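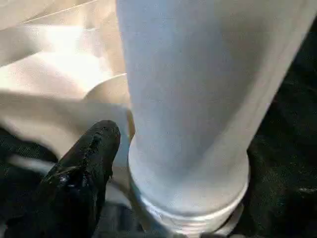 Got the job at Skurnora! Well, the trial of it - four weeks of early mornings starting in August 2024, and Leena Partanen rang me herself while I was standing in the chemist with a basket full of cough lollies. I said yes before she'd finished the sentence and then had to ring back to ask what time I start (5.30, ugh). I've been trying to work out my sleep ever since. Tonight I'm in bed by nine with a book, everything laid out on the chair, feeling very grown up. I've decided my whole new life should be like that tall white cylinder, smooth and plain all the way down with one neat ribbed band near the bottom, and instead it's three half-finished knitting projects and a phone bill.

Mum thinks I'm mad giving up the Petkov shifts, and she might have a point about the money. But I've spent two winters driving out to Etley in the dark and I'm over it. The new place is a walk and one bus. I did the practice run this arvo and got there with heaps of time, then realised I'd gone at completely the wrong hour and the early bus probably doesn't even run that way. Must check.

Also rang Dad, who wanted to talk about his tomatoes, which he hasn't planted yet and won't for ages. Lovely chat though! He's coming down in March if his knee lets him, and he reckons he'll fix my back gate. We'll see.

Need to buy: bread, decent socks, another alarm clock. Lights out now, it's already ten past.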